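3.2 Plataforma de computação

Os ensaios correram em dois nós do laboratório Eter, um com processador de quatro núcleos e outro com oito, ambos com a mesma placa-mãe e a mesma memória.

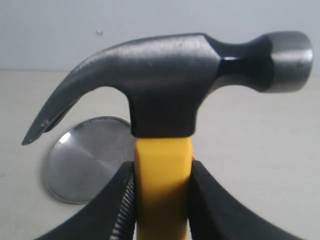
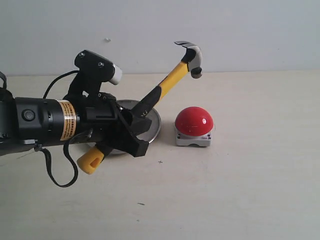
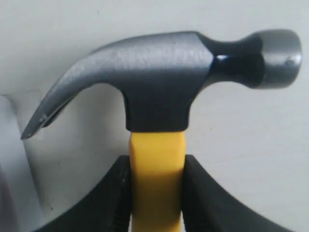
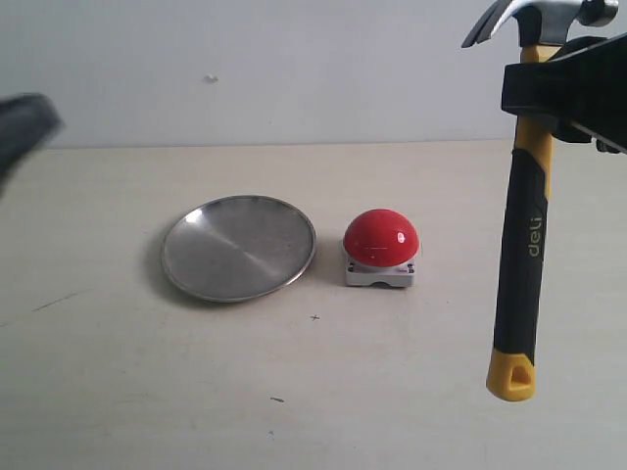
Figura 2. Martelo de unha seguro pela garra.

Cada configuração foi repetida 18 vezes, com o escalonador Furka fixo e a frequência dinâmica desligada. Descartaram-se as 7 primeiras execuções, em que a cache ainda não estava preenchida. No nó de quatro núcleos a latência mediana foi de 227 ms, com ocupação de 80 %. O desvio entre execuções segue o método de Tessier e Roussel e é discutido na secção 4.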